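Shape Puzzles: How Does a Block Fit Through a Hole?

A shape puzzle is one of the oldest kinds of toy. It has a board or a box with holes in it, and a set of blocks to go with the holes. Very young children play with shape puzzles, and there is a lot of math hiding in them.

What is a shape?

A flat shape is an outline with an inside. Some shapes have straight sides. A triangle has three, a square has four and an octagon has eight. The place where two sides meet is called a corner. A stop sign is an octagon, so if you forget how many sides it has, you can look for one on your way to school.

A circle is different. It has no straight sides and no corners. Every point on its edge is the same distance from the middle.

A cross, or plus sign, has four arms. If you trace around the outside of a cross with your finger, you will go along 12 straight sides. Some of its corners point out and some point in. A corner that points in is called an inside corner.

What makes a block fit?

Three things have to be right before a block will drop into a hole.

The first is the shape. A block and its hole need matching outlines. Sometimes a block with the wrong shape can still slip through if it is small enough, but it will rattle around and leave gaps.

The second is the size. The block has to be a tiny bit smaller than the hole. If they were exactly the same size, the sides would rub together and the block would stick. The small space left over is called clearance.

The third is the way the block is turned. Think of a square block over a square hole. If you turn the block a little, its corners hit the board and it stops. Keep turning and it lines up again. A square lines up four times in one full turn. An octagon lines up eight times, so you never have to turn it very far. A circle fits no matter how you turn it – this is why the round block is often the first one a toddler gets right.

A cross with four equal arms lines up four times in a full turn, just like a square.

Will a cross go into a square hole?

It depends on the size. Measure the cross from the tip of one arm to the tip of the arm across from it. If that length is a little less than the side of the square, the cross will go in, but the four corners of the square will be left empty. If the cross is wider than the hole, you may be able to turn it so the arms point toward the corners. A square is longer from corner to corner than it is from side to side, so there is more room that way.
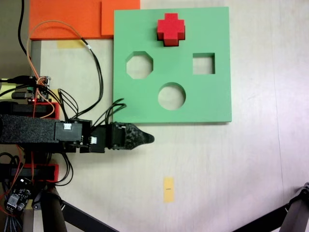 A red cross on a green board with an octagon, a square and a circle cut out of it.

Look at the inner edges of the holes. They are a darker green than the top, and they show you how thick the board is. The cross is thick too. Blocks and boards are solid objects, and the flat shapes we have been talking about are only their outlines.

Make your own

You will need thick cardboard, a pencil, a ruler, a cup and scissors. Ask an adult to help with the cutting.

1. Draw a square on the cardboard. Trace around the cup to make a circle.
2. Cut out both shapes carefully so the holes stay neat. Keep the pieces you cut out.
3. Try each piece in its own hole. If it sticks, trim a thin strip from the edge.
4. Close your eyes and try again, using only your fingers to find the corners.

Words to know

Outline: the line around the outside of a shape.
Clearance: the small space between a block and the sides of its hole.
Octagon: a shape with eight straight sides.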